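Re: [members] Recovering a couch, how much fabric?
From: Thodoris Sotiropoulos
Date: 14/06/2022

On Tuesday Khaemba wrote:
> Has anybody here recovered a full couch at home? I got a quote
> from Skorkeck and nearly fell over. Also wondering if I can
> leave the old cover on underneath.

Hi Khaemba, hi all,

I did ours in January and I'd do it again (ask my wife and you may get another answer!). The fabric was $438 from Pureck, and I still had to go back for thread and a better staple gun. Take the old cover off, please. I left mine on the first arm, got lumps everywhere, and pulled up to 300 staples out again with a screwdriver and a lot of muttering.

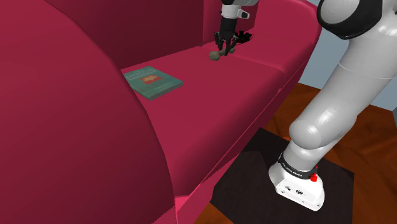 Home Upholstery Group, Jilov Community Workshop

Rounded arms are the slow part. Pin the fabric at the top of the curve first, then work down each side a little at a time, and don't staple anything until you've walked away and had a coffee. My first arm took 9 evenings, the second took two. Keep the old pieces too, they make great patterns, and write on the back which way is up.

Going red or pink? Buy it all off one roll! My second batch came out a shade darker and I see it every time I sit down.

I have the long pins if you want to borrow them.

Thodoris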